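OSTHAM MALLETS BASEBALL CLUB
Minutes of the Fall General Meeting, October
Clubhouse, 7:00 p.m.

Chair: Sandrine Huet
Minutes: Washington Fontes

1. Call to order and prior minutes

The chair called the meeting to order at 7:04 p.m. A quorum was present. The minutes of the August meeting were approved with one correction: the protest filed after the second Kostevia game concerned a re-entry substitution, and the word "ejection" in item 5 was struck.

2. Season report

The field manager's written report was taken as read. The club finished second in the division and lost the deciding game of the semifinal series at Kostevia. Season attendance at home games was 1,904.

Discussion centered on late-inning pitching. The manager's position is that the bullpen was adequate through July and overused after that, mainly on account of two rained-out dates being made up as doubleheaders. Several members asked for a fixed limit on back-to-back relief appearances. The manager preferred a guideline – a limit in the bylaws could not be adjusted for the playoffs.

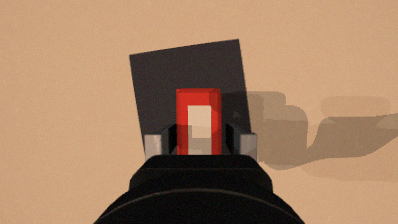
A motion to adopt a written guideline for relief pitchers, to be drafted by the coaching staff before winter workouts, was carried. The draft will state a pitch count above which a reliever sits out the following game. The manager suggested 30 pitches as a starting point.

3. Roster and tryouts

a. Ten players have confirmed in writing that they will return. Replies are outstanding from both catchers and the regular shortstop.

b. Open tryouts will be held at the Atavness indoor facility, as the home infield will be closed for regrading. Pitchers and catchers report first.

c. Players released by another club in the league must bring the signed release form. The league office did not accept late forms last season and is not expected to change this.

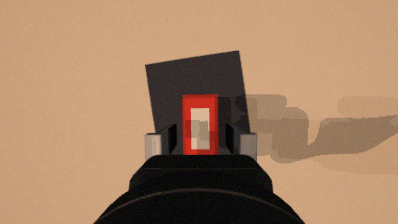

Red block and dark square panel against a tan backdrop, gripper in black.

d. W. Fontes asked whether players under 18 may attend without a parent present. The chair will check the league rule and report back.

4. Field and equipment

The regrading contract covers the infield skin, both baseline cutouts and the area behind home plate. The mound will be rebuilt separately in spring. Over 77 feet of the warning track along the left field fence has washed out and is not in the contract. The contractor will be asked for a separate price.

The batting cage net was patched twice during the season. Replacement was deferred to the budget meeting. 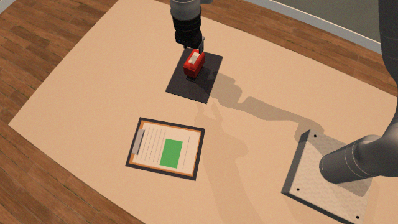

5. League matters

The league has proposed moving the regular season start back one week and ending the mercy rule after five innings. The club will support the later start. On the mercy rule, opinion was divided and no vote was taken – S. Huet will attend the league meeting without instructions on that point.

Kostevia has asked to exchange one home date next season. Agreed, provided the new date is not a doubleheader.

6. Action items

Coaching staff: draft relief pitching guideline.
S. Huet: league rule on players under 18; reply to Kostevia.
W. Fontes: separate price for warning track; reminder to players who have not replied.

7. Adjournment

The meeting adjourned at 8:50 p.m. The budget meeting will be announced by e-mail.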